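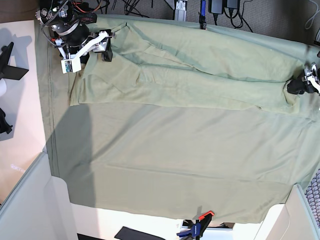
Week 4: Fabric care and fiber basics

Reading for this week is the Basitz packet, through the section on blends. Bring your swatch sheet.

Natural fibers come from plants (cotton, linen) or animals (wool, silk). Cotton and linen take heat well but wrinkle easily. Wool felts if it is washed hot and rubbed.

Weave and knit are separate from fiber. A cotton sheet is usually woven and a cotton T-shirt is knit. Students mix these up on the quiz every term.

Grain: the warp runs the length of the cloth, the weft runs across. Bias is the diagonal, where woven cloth stretches most.
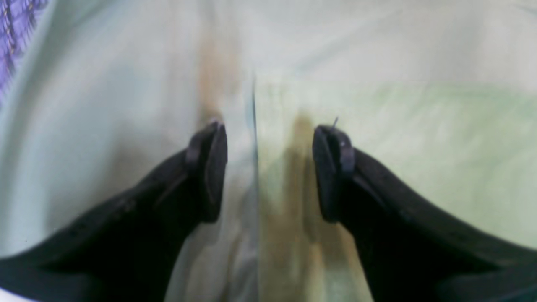 Shrinkage is worked out from the length before and after washing. If a piece starts at 61 inches and comes out at 60, it lost one inch, or 1.6 percent. Measure along the warp first, then the weft, and write both down.

Blends: read the whole label. The larger share is listed first, but wash for the fiber that needs the most care.

For next time: finish the Lyons worksheet, questions on finishes only. Ullstead section meets in Room 114.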